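## 4. Oiling and first care of the worktop

These steps are for the Durkent worktop, in all lengths. Please read the whole section before you open the oil. The work takes one evening and one morning.

1. Remove all dust with a dry cloth. Do not use a wet sponge at this stage.
2. Sand lightly, always along the grain. Stop when the surface feels even under the palm.
3. Wipe again, then leave the board for 40 minutes.
4. Stir the oil slowly. One tin of 290 ml is enough for the upper side and the edges.
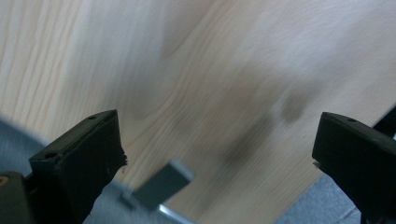 5. Pour a small amount on the cloth and spread it thin. Begin at the back edge and come towards yourself.
6. After 15 minutes, take away all oil which did not go in. It will become sticky if it stays.
7. Let the worktop rest overnight, then repeat steps 5 and 6 one time.

**Caution:** Cloths with oil can start to burn by themselves. Put them in water and dry them flat outside before you throw them away.

**Note:** The cable hole must be oiled also on the inside wall. Use a cotton bud. Many persons forget this place, and there the wood drinks water first.

### 4.1 Daily use

- Keep hot pots on a mat.
- Small things can stay on the worktop after one day. For heavy things wait almost a week.
- Lift boxes when you move them, do not push.
- Oil again each May, or earlier if drops of water leave dark marks.
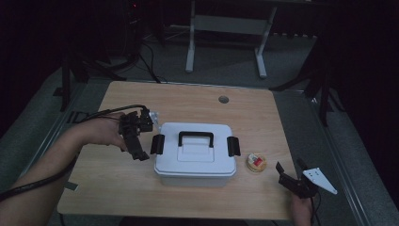
Annapurna Lobo wrote to us that in her kitchen once a year was too little near the sink, and that she now oils this part every three months and the rest as written. We agree with her. If your worktop is close to water, please do the same.

### 4.2 If a mark stays

1. Sand only the mark and a hand's width beside it.
2. Oil this area two times, as in steps 5 to 7.
3. If the colour is still different after 49 days, write to Bhat service and give the number from the label under the board.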